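Transcript Check: What the Cernar Interview Clip Left Out

July 22, 2020

A 60-second clip from Cernar's evening interview program was shared widely this week under the claim that the host had endorsed ending mail voting in the state of Wovton. We compared the clip with the full broadcast and with the transcript posted by the network the next morning. The clip is genuine audio and video. It has also been shortened in two places, and one of the cuts changes who is speaking for whom.

The segment ran 12 minutes. The host opened by reading from a letter sent to the network by the Owusu campaign, which argued that ballots returned by mail should be counted only if they arrive before election day. In the full version the reading is introduced with the words "the campaign writes." In the clip, those words are gone. The first sentence a viewer hears is the campaign's position, in the host's voice, with no source given.

The second cut comes near the end. The guest, a former county election official, was asked whether the deadline in the letter matched current law. The answer was no, followed by an explanation of the postmark rule adopted in February. The clip keeps the question, drops the answer, and moves straight to the host saying "that seems clear enough." In the broadcast, that remark refers to the postmark rule. In the clip, it seems to refer to the letter. 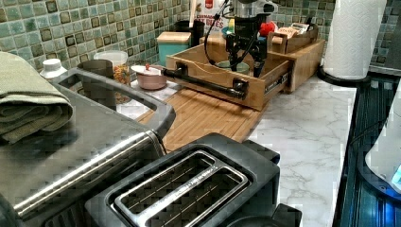
The network's own transcript does not settle everything. It marks the quoted passage with quotation marks but does not note where the on-screen text of the letter appeared and disappeared. Viewers who watched live had that text in front of them during the reading. Viewers of the clip did not, since the version in circulation was cropped to a square and the lower third of the screen was lost. A reader working only from the transcript would get the attribution right but would not know why so many people watching on phones got it wrong.

We traced the earliest copy we could find to an account run by Zullitar, a media monitoring site that posts several such clips a day. Its post carried a one-line caption and no link to the program. The site's article on the same subject, published later that day, did link to the full segment and described the letter correctly in its fourth paragraph. The headline was not changed. By the time we checked, the post had been shared 1599 times. The article's share count was not displayed.

Two points about the host's conduct are fair to raise. The first is that the letter was read at length and without interruption, and the challenge to it came only after a commercial break. Anyone who left during the break heard one side. The second is that the host did not state the current deadline before turning to the guest, although the rule had been in force for months and was on the network's own election page. Both are matters of editing and preparation, and both can be criticized without changing what was said.

Cernar has added a note to its online video stating that the passage is a quotation from a campaign letter. The note sits below the player and does not appear when the video is embedded on other sites. The network did not say whether it had asked for the shortened clip to be removed or labeled. Zullitar's post was still up, with its original caption, when this item was prepared.

Our rating for the claim that the host endorsed the proposal is "false." Our rating for the clip is "altered by omission," the category we use when all of the material is real and the order of it is kept, but a missing passage reverses the meaning. We apply the same category to clips that make a speaker look better than the record supports.

Readers who send us clips for review should include a link to the post where they first saw the material, the time it was posted, and the name of the program if it is known. Screenshots are accepted but take longer to check. Clips with added music or captions should be sent as they were found.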